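Search Skarley Home Type and hit enter

The Year I Got Serious About a Table

Oct 17, 2024
2,518 shares 3 comments

I bought a table in February, and I have been talking about it ever since. My friends are very patient people. It's pale wood, it came from a secondhand barn out past Skikville, and it replaced a dark brown monster that had been eating our back room since we moved in.

The monster hid everything, I'll give it that. Coffee rings, pen marks, a scorch from a glue gun — you'd never have known unless you got down at eye level with a flashlight. What it did show was dust. I'd wipe it before breakfast and by lunch I could write my name in it! So when I saw the pale one leaning against a stack of church chairs, I decided on the spot that my dusting days were over.

They were not over. Dust on a light tabletop is still there, you just stop seeing it, and then you put on a black sweater and lean on your elbows. I went three weeks thinking I had the cleanest house on Doolan Street. Then I picked up the tape dispenser, which is black, and it looked like it had been rolling around under a couch.

That sent me down a hole. I started noticing lint on everything dark that lived anywhere near the table: the scissors handles, the speaker, the feet of the desk lamp. Rubber is the worst of the lot. Anything with a grippy, slightly sticky surface picks up fuzz and hangs on to it for dear life, and a dry cloth only pushes it around or leaves you with more cloth fuzz than you started with (ask me about the paper towel phase).

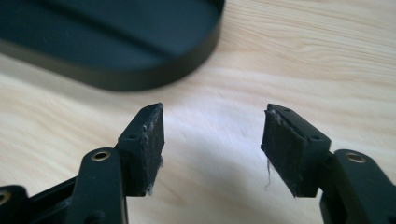

Pale wood underneath, and gray lint clinging to the dark rubber pads.

So what works? For the tabletop itself, a barely damp microfiber cloth, going with the grain, and a dry one right behind it. I wring mine out until my hands hurt. I don't know what finish the previous owners put on, so I've stayed away from anything with a lemon on the bottle. Twice now somebody has told me to oil it and twice I've nodded and gone home and not oiled it.

For the dark rubbery stuff, tape. Plain masking tape, wrapped around two fingers sticky side out, dabbed and never dragged. It gets the long hairs and most of the fluff. For the fine gray specks that get down into the texture I use an old soft toothbrush, and whatever's left after that can stay, as far as I'm concerned. Corners and edges are where the fuzz bunches up, so I begin there.

I also moved the laundry. This sounds unrelated, but I used to fold towels on that table every weekend, and folding towels is pretty much a lint factory. Now I fold on the bed and the difference is huge. The cat bed moved too, to the far side of the room, over the strong objections of the cat.

People ask about storage, and I'm a bad person to ask. I bought a Grutora drawer unit to slide underneath and it didn't fit by the width of my thumb, so it's in the hall holding light bulbs and birthday candles. The things I use at the table mostly live on the table. I lift them up to wipe under them, I put them back a little crooked, and that's the system.

Would I go pale again? Yes, without thinking twice. The room feels bigger, my sewing is easier on the eyes, and I can find a dropped black button in about a second. White thread is another matter. I lost a whole spool of it last month in plain sight, and it was sitting next to my mug.

Share this story 2,518
Comments (3)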